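Petrol or hybrid for a 40 mile commute?

gearstick_gran
Right, my old estate is on its last legs and I've got to pick something by the end of March. I do 40 miles a day, mostly the Vutcombe road, so hills and tractors. The garage in Mostyn has two I like. One's a plain petrol manual, the other's the hybrid version of the same car for 2,000 more. I drove both on Thursday and loved the manual, but my head keeps saying hybrid. Anyone made this choice and regretted it?
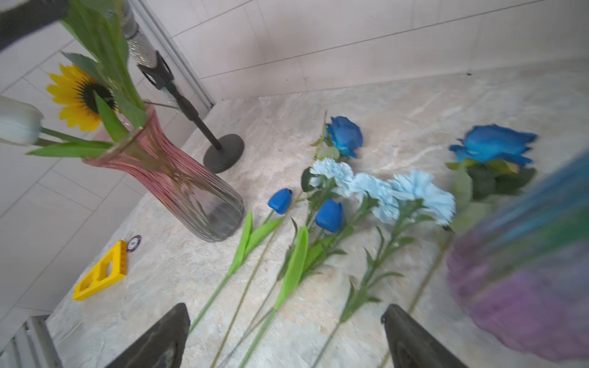
Sunflower and tulip in the ribbed vase

dampsump
Manual, every time. I had a hybrid for three years and it droned like a hoover up anything steeper than a kerb. You know that climb out of Vutcombe? Foot flat, engine screaming, and a queue behind me.

Trerkville_Tim
Can't agree with that – mine's fine on hills and I do that exact climb twice a day. You back off a bit and it settles down. I get 45 to the gallon in winter and more once it warms up, and the brakes last ages. What was yours, dampsump?

dampsump
An early one, I'll admit. Still hated it.

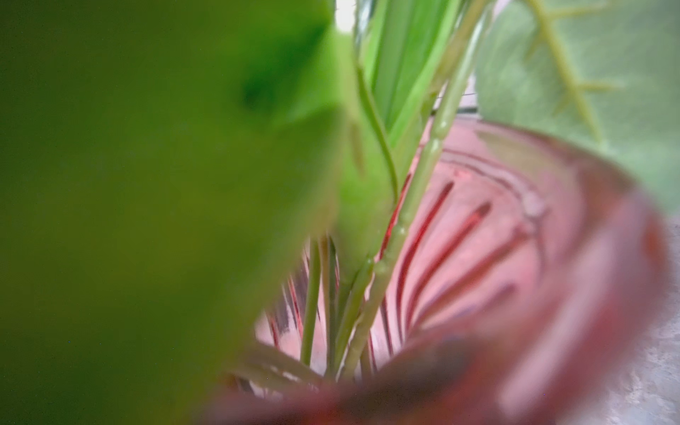 And it went through a 12 volt battery every other winter, which the dealer swore was normal. My brother-in-law had the same trouble with his, so I wasn't just unlucky.

gearstick_gran
Hmm, that's the sort of thing that worries me! The petrol has new tyres and a full history as well. The hybrid's on Irel all-seasons, which I've never heard of. Any good?

oilyrag
Irels are all right, bit noisy on coarse tarmac. I got 3,000 miles out of a part-worn set before I sold the car and they still had plenty of tread. Wouldn't let tyres decide it though. Ask what the hybrid battery warranty needs – some want a dealer check every year.

Trerkville_Tim
Good shout. And ask them to knock a bit off, they've had that one sat there since before Christmas.

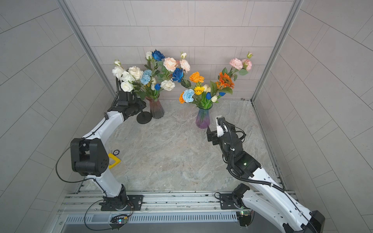 Update from gearstick_gran
Rang the garage. The battery check is yearly and they'll throw in the first one, but they won't budge on price. I'm having another go in the petrol, up the hill this time with the shopping in the back. dampsump, you can stop grinning.

dampsump
Too late!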